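Werkstattbuch Projektgruppe »Greifen im Haushalt«, Januar, angefangen kurz nach dem zweiten Kaffee 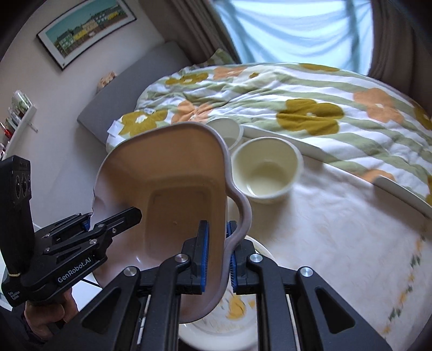 Bahman und ich haben uns gestern Abend noch einmal über die Aufgabenliste gebeugt, und ich schreibe lieber gleich auf, worauf wir uns geeinigt haben, bevor es wieder drei verschiedene Versionen davon gibt. Tischabräumen bleibt drin! Zixuan hatte ja Bedenken wegen der dünnwandigen Sachen, Pappbecher und dergleichen, und die hat sie immer noch, aber wir fangen mit Schalen und Behältern am Rand an und arbeiten uns dann vor.

Der Stand im Ordner Gurkuleck: 121 Durchgänge, davon 21 mit Vermerk »nochmal ansehen«. Das klingt schlimmer, als es ist – bei den meisten geht es nur um den Anfang, wo jemand (ich, leider oft ich) schon losgreift, während die anderen noch reden. Kourosh möchte die Stellen nicht wegwerfen, sondern sauber schneiden, und hat dafür schon ein kleines Skript angefangen. Wer es ausprobieren mag, bitte nur auf einer Kopie.

Was mir beim Üben geholfen hat: den Rand mit den blauen Griffflächen langsam fassen, kurz warten, dann erst anheben. Bei schrägem Griff kippt mir sonst alles, was eine tiefe Mulde hat, nach vorn weg. Unathi macht das viel ruhiger als ich, von ihr kann man sich wirklich etwas abschauen.

Offen: Namensschema für zwei Greifer gleichzeitig (links/rechts oder 1/2?), und die 5 Seiten Zwischenbericht. Den Teil über die Tischaufgaben übernehme ich gern, Bahman liest gegen.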